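Prumlow Papers in Everyday Furnishing – Rivera site report
Print this page | E-mail this page

4. The shared table and what collects on it

4.1 Setting

The second of our sites was a plain white room at Rivera, furnished chiefly by one long table. The people who used it had agreed, some time before we arrived, that the table was for working and for eating and that nothing should live on it. We mention the agreement because all of our respondents did, usually within the first minute and usually while moving something out of the way.

Over 14 weeks we kept a written log of what was on the table at the close of each day, and we asked the regular users to fill in a short form about anything they had left there. We received 172 completed forms. The form had a box marked "reason", which most people treated as optional, and a box marked "when will it be moved", which drew the word "soon" more often than any other answer.

4.2 The resident group

Our earlier work at Nasar led us to expect a scatter of objects, thickest near the door. Rivera did something else. Things gathered in one patch and left the rest of the surface fairly clear, and the patch had a core that we came to call the resident group: a potted plant, a black thermos jug with a handle, and a bottle with an orange or orange-red cap. Figure 4 shows this core in two views from one visit, with hand coverings or cloth to the left of the plant and a box nearby.

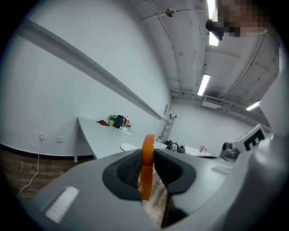 One respondent objected to the term. A plant, she wrote, is not clutter, it is company, and if the authors meant to count it along with a used napkin they should say so on the first page and let readers make up their own minds. We have kept the plant in the count and are happy to say so here, on a page that is regrettably not the first.

Her point does matter for the coding. In the Oltico scheme, which we borrowed with small changes, each item is marked as either "placed" or "left". A placed item has a spot that people return it to; a left item is simply where the hand let go of it. The plant was coded as placed by both coders every time. The jug was harder. It went away to be filled and came back to nearly the same spot, which argues for placed, but three forms described it as "just sitting there", which argues for left, or possibly for a change in whose turn it was to rinse it. After some discussion – longer than the jug deserved – we coded it as placed.

Paper goods were the reverse. Napkins and loose sheets hardly ever had a spot of their own. They tended to turn up on the near side of the resident group, as though it were a small harbour and they had drifted in. Plates behaved differently again, keeping closer to the front edge, where somebody might conceivably pick one up on the way past.
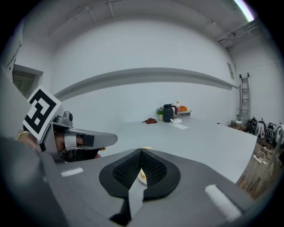

RIVERA, December – The tidy day was held in the last month of logging. All items were taken off the table, the surface was wiped, and users were asked to put back only what they thought belonged there. The plant was returned first. The jug followed, then the bottle, then a box that no form had ever claimed. Within 6 days the log for the table matched the log from before the tidy day in every category except gloves, which took slightly longer and came back as a pair.

Figure 4. The long table and its resident group, Rivera site, one visit, two views.

4.3 Limits of the log

Each entry was made at the close of the day, so anything that came and went over lunch is missing. We also suspect that being studied made people neater for the first fortnight, after which they appear to have forgiven us. The form did not ask about ownership, a gap we regretted as soon as we met the box. Readers wanting the full coding sheet will find it in Appendix B, together with the wording of the "reason" box and the few reasons we were given.

Contact Prumlow Papers | © Prumlow. All rights reserved. | Back to top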